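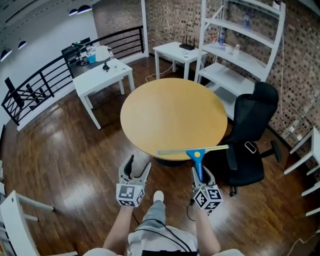 Figure 3. Wiping of a round wooden table with a squeegee. The blade is held across the near edge of the table.

By Ileana Pascu and Rezaul Miah
September
2 min read

3. Table care and water use in small cafés

3.1 Setting

The cafés in our study are all in Jakelthorpe and Groststead, two towns which share one water supplier. Owners there pay by the meter, and the price went up twice during our work. For this reason many of them began to look at small daily habits, and cleaning of tables was the habit they mentioned most often in the interviews.

3.2 Cloth and blade

Two ways of cleaning were compared. In the first, staff used a damp cloth which was rinsed in a bucket after every table. In the second, they sprayed a little water and pulled it off with a squeegee (Figure 3). Each café kept one method for a week and then changed to the other. We recorded 3000 cleanings, and for each of them the staff wrote down the table shape and the time of day.

The cloth needed more water, mainly because the bucket was emptied often. One owner, Paraschiva Jitaru, emptied hers after the breakfast hour even when the water still looked clean, and she did not wish to change this. We kept her numbers in the set – they are part of how a real café works.

Round tables were slower to clean with the blade than square ones. A straight blade leaves a thin wet line near a curved edge, and most staff finished this line with a dry paper towel. We allowed 2 towels per table and did not count them as water use, but a later study should include them.

3.3 Limits

Saturday was left out. On this day the tables are turned over so fast that the record sheets were filled in from memory, and we could not trust them. We also did not measure the effect of water on the wood finish, which several owners asked us about.

Comments (3)

Lionel Hollis
Did you look at the spray bottles? Ours give very different amounts depending on the nozzle.

Ileana Pascu
Thank you, Lionel. All cafés received the same bottle, but we did not check the nozzles again after the first week.

Silviu Jitaru
My mother still empties the bucket after breakfast.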